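4장. 벽면 선반 Kurek 설치와 첫 주 사용법

4.1 시작하기 전에

이 장은 Drimo 조립식 수납 시리즈 가운데 벽에 거는 선반 Kurek을 다룹니다. 바닥에 세우는 Cetham을 사셨다면 5장으로 가십시오. 두 제품의 나사는 비슷하게 생겼지만 서로 맞지 않습니다. 맞는 것처럼 세 바퀴쯤 돌아가다가 멈추는데, 그때는 이미 나사산이 상해 있습니다.

상자를 열면 선반 판, 벽 레일, 받침쇠, 나사 봉투 두 개, 육각 렌치, 그리고 이 설명서가 나옵니다. 나사 봉투에는 A와 B가 적혀 있습니다. 봉투를 둘 다 뜯어 한 그릇에 쏟지 마십시오. 길이 차이가 아주 작아서 저녁 조명 아래에서는 구별이 되지 않습니다.

따로 준비할 것: 전동 드릴, 수평계, 연필, 줄자, 벽 종류에 맞는 칼블록. 휴대전화의 수평계 앱도 쓸 수는 있지만, 케이스를 벗긴 다음에 쓰십시오.

주의: 석고보드 벽에는 동봉된 칼블록을 쓰지 마십시오. 동봉품은 콘크리트와 벽돌용입니다. 석고보드에 박으면 처음에는 멀쩡해 보이고, 책을 다 꽂은 뒤에 내려옵니다.

4.2 자리 정하기

1. 벽을 두드려 봅니다. 속이 빈 소리가 나면 석고보드일 가능성이 높습니다. 어디를 두드려도 같은 소리가 나면 다른 곳에서 자신이 아는 벽을 두드려 보고 비교하십시오.

2. 콘센트와 스위치의 바로 위와 아래는 피합니다. 전선은 대개 그 방향으로 지나갑니다. 수도나 난방 배관이 있는 벽이면 탐지기로 먼저 훑으십시오.

3. 모서리 가까이에 달 때는 옆벽에서 최소 40mm를 띄웁니다. 받침쇠를 조이려면 렌치가 돌아갈 틈이 있어야 합니다. 바짝 붙이는 편이 보기에는 더 좋으며, 그렇게 단 분들이 고객센터에 가장 자주 전화를 주십니다.

4. 문이나 장롱 문짝을 끝까지 열어 보고, 열린 문이 선반 앞모서리에 닿지 않는지 확인합니다. 문손잡이가 튀어나온 만큼도 계산에 넣으십시오.

참고: 모서리 자리를 고를 때 색도 한 번 생각해 보십시오. 같은 페인트를 칠한 벽이라도 두 면이 만나는 곳에서는 한쪽이 더 어둡게 보입니다. 짙은 갈색 가구 옆이라면 차이가 더 커 보여서, 매장에서 고른 밝은 선반이 집에서는 다른 제품처럼 느껴집니다. 선반을 상자에서 꺼내 벽에 대 보고, 낮과 저녁에 한 번씩 보십시오. 나사 구멍을 낸 제품은 색상 교환이 되지 않습니다.

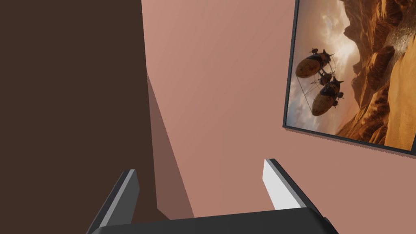 Frida Grímsdóttir: 모서리에 달 거면 레일부터 걸지 말고 받침쇠를 먼저 손으로 살짝 끼워 두세요. 저는 설명서 순서대로 했다가 안쪽 받침쇠 하나 때문에 레일을 두 번 떼었어요. 그리고 40mm는 렌치가 딱 들어가는 길이지, 렌치를 쥔 손이 들어가는 길이가 아니에요. 저라면 더 띄웁니다.

위의 사용자 의견은 이번 판을 고치면서 받아들였습니다. 아래 4.3의 2번이 그 결과입니다. 40mm는 설계팀이 정한 최소값이라 그대로 두었습니다. 설계팀 여러분은 손이 작은 편입니다.

4.3 레일 고정

1. 레일을 벽에 대고 수평을 맞춘 뒤 연필로 구멍 자리를 표시합니다. 혼자 작업한다면 가운데 구멍 하나만 먼저 표시하고, 그 구멍에 나사를 느슨하게 건 다음 나머지를 표시하십시오. 양쪽 끝 구멍의 간격은 516mm입니다. 표시한 두 점 사이를 줄자로 재어 이 값이 나오지 않으면 레일이 도중에 움직인 것입니다.

2. 모서리 쪽에 달 때는 이 단계에서 안쪽 받침쇠를 레일에 미리 끼웁니다. 조이지는 마십시오.

3. 구멍을 뚫습니다. 드릴 날에 테이프를 감아 칼블록 길이만큼 표시해 두면 깊이를 맞추기 쉽습니다. 구멍 아래에 접은 종이를 붙여 두면 가루가 거기로 떨어집니다. 대부분은요.

4. 칼블록을 넣고 벽면과 높이를 맞춥니다. 튀어나온 칼블록은 망치로 가볍게 두드리되, 들어가지 않으면 구멍이 얕은 것이니 망치를 내려놓고 다시 뚫습니다.

5. A 봉투의 나사로 레일을 고정합니다. 모든 나사를 반쯤 조인 다음 수평을 다시 확인하고 끝까지 조입니다.

주의: 마지막 조임은 손 드라이버로 하십시오. 전동 드릴의 최대 토크로 조인 레일은 휘고, 휜 레일은 보증 대상이 아닙니다.

4.4 선반 판 얹기

1. 받침쇠를 레일에 걸고 아래로 당겨 딸깍 소리를 확인합니다. 소리가 나지 않았다면 걸리지 않은 것입니다. 소리가 난 것 같기도 하다면, 역시 걸리지 않은 것입니다.

2. 판을 얹고 B 봉투의 나사로 밑에서 고정합니다. 판의 앞뒤는 다릅니다. 홈이 있는 쪽이 벽입니다.

3. 판 한 장에 올릴 수 있는 무게는 고르게 놓았을 때 23kg입니다. 하드커버 책을 빈틈없이 꽂으면 대략 그 정도가 되니 화분은 다른 곳에 두십시오.

4. 별매품인 Ovside 측판을 달 경우에는 판을 고정하기 전에 끼워야 합니다. 이 문장이 4번에 있는 것이 아쉽다는 의견이 많아, 다음 판에서는 앞으로 옮길 예정입니다.

4.5 첫 주

첫날은 가벼운 것만 올려 두고 하룻밤 지난 뒤 나사를 한 번 더 확인합니다. 일주일이 지나면 다시 확인하십시오. 월요일에 설치했다면 다음 월요일이라고 기억하면 편합니다. 그 뒤로는 계절이 바뀔 때마다 손으로 판을 살짝 눌러 보는 정도면 충분합니다.

판이 앞으로 기운 느낌이 들면 먼저 물건을 모두 내리고 수평계를 올려 보십시오. 선반이 수평인데도 기울어 보인다면 천장이나 바닥이 기울어 있는 경우이며, 이 설명서로는 고칠 수 없습니다.

청소는 마른 천으로 합니다. 물걸레를 썼다면 바로 닦아 내고, 연마제가 든 세제는 쓰지 마십시오. 남은 나사는 봉투에 넣어 레일 뒤 홈에 끼워 두면 이사할 때 찾을 수 있습니다. 판마다 여분이 A에 한 개, B에 한 개입니다. 그보다 많이 남았다면 4.3으로 돌아가십시오.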